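From: Vaughan Gilchrist
To: Olletard Owners List
Subject: Re: [olletard] Trading in vs. selling it myself

Hi Shona, and hi to everybody else who has been following along,

Shona Nepia wrote:

> The dealer in Stanwood has offered me a trade-in figure on my wagon
> that is 700 dollars under what I see the same car listed for
> privately. Part of me wants to just take it and be done. I have never
> sold a car to a stranger before and the whole idea makes me tired. On
> the other hand 700 dollars is 700 dollars. It needs a front tire, the
> driver's window is slow going up, and there is the scrape on the rear
> door I got at the Wihongi parking garage. Should I fix any of that
> first? And does it matter that I'm buying the replacement from the
> same people? I have to let them know by Saturday.
>
> Shona

I have been on both sides of this more times than my wife would like me to admit, so let me tell you how I'd go at it, and then you can take whatever part of it is useful to you.

First of all, I don't think you're 700 dollars apart. The number you see in a private listing is what somebody is hoping for, and people who come to look at a car in a driveway nearly always want something off. I'd expect to give up a couple hundred right there, maybe a bit more with the scrape. Then there's the sales tax. In a lot of states you only pay tax on the difference between the new car and your trade, and if yours is one of them, the trade-in is worth more to you than the figure written on the sheet. Ask the dealer to print it out both ways, with the trade and without, and look only at the bottom line on each. They can do it in a couple of minutes, and if they get cagey about it, well, you've learned something about them.

When I traded my old Fleson two-door I skipped that step and was very pleased with myself over the trade-in price. I'd squeezed another 300 out of them! Then I got home, spread everything out on the kitchen table, and found the new car had gone up by a "protection package" I didn't remember agreeing to. It was entirely my own fault for not reading it. So yes, it does matter that you're buying from the same people, but mostly in the sense that there are more places for the money to move around. Settle the price of the car you're buying first, get it in writing, and only then talk about yours.
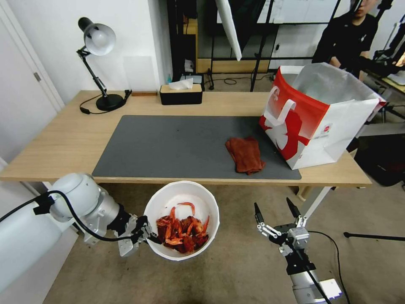
As for fixing things up, I would leave the scrape alone. Body shops around here want more to blend a rear door than you'd ever get back, and a buyer who sees fresh paint on one panel starts wondering what happened to it. The slow window is different. If it's the same trouble mine had, the rubber channels are dry and dirty, and a can of silicone spray and an old rag will take care of it. Run the window down, wipe the channels as far as you can reach, spray, and run it up and down a few times. If it's still slow after that, the motor may be getting tired, and I'd just tell the buyer so and move on.

The tire I'd think about. If you trade it in, don't bother, the dealer has already knocked it off the offer and he won't add it back. If you sell it yourself, a bald front tire is the first thing anyone will point at, and they'll want the price of four for it. A decent used one that matches the other side will do fine, so long as it isn't ancient.

And clean it, please. I know that sounds like something your uncle would tell you, but I mean really clean it, with the mats out and the little gutter around the tailgate scrubbed with a toothbrush. My wife and I spent an evening on hers before we sold it and I believe that was the best-paid evening of my life.

Now about strangers, because I think that's the part that is really bothering you, and I don't blame you one bit. You don't have to have them at your house. I've always met people in the bank parking lot in the middle of the day, and I tell them on the phone that we'll finish up inside at the teller window. The ones who were never going to buy tend to fade away when they hear that, and the ones who show up are generally very nice. Of the last 3 cars I sold, two went to the first person who came to look. The third took weeks, but it was a brown manual with no air conditioning, and I'd probably asked too much. Look at their license before the test drive, ride along with them, and don't hand over the title until the money is in your account. Then send in the release of liability form the same day. I put that off once and got a very cross letter over a parking ticket in a city I've never been to.

You might also get a second offer before Saturday. There are a couple of places out on the highway that buy cars outright whether or not you buy one from them, and it costs you nothing but an hour. Take the written offer back to Stanwood and ask them, politely, if they can match it. They may say no. If they come up even part of the way, I suspect the tax will cover the rest and you can stop thinking about it – there's a good deal to be said for driving in with one car and driving out with another on the same afternoon.

If it were me, and I had the time, I'd probably still list it for a week at a little under what the others are asking and see who called. But I enjoy that sort of thing, and you've told us plainly that you don't. I wouldn't let anyone on this list (me included!) make you feel foolish for taking the easy road.

One last thing before I let you go. Whichever way you do it, go through the glove box and the spare tire well, take your toll tag off the windshield, and clear your phone and your home address out of the stereo. If you still have the service receipts, put them in an envelope in date order. I got 1000 more than I expected for the Fleson's replacement some years later, and the fellow told me it was the envelope that did it.

Do write back and tell us what the two printouts say. I'm curious now.

All the best,
Vaughan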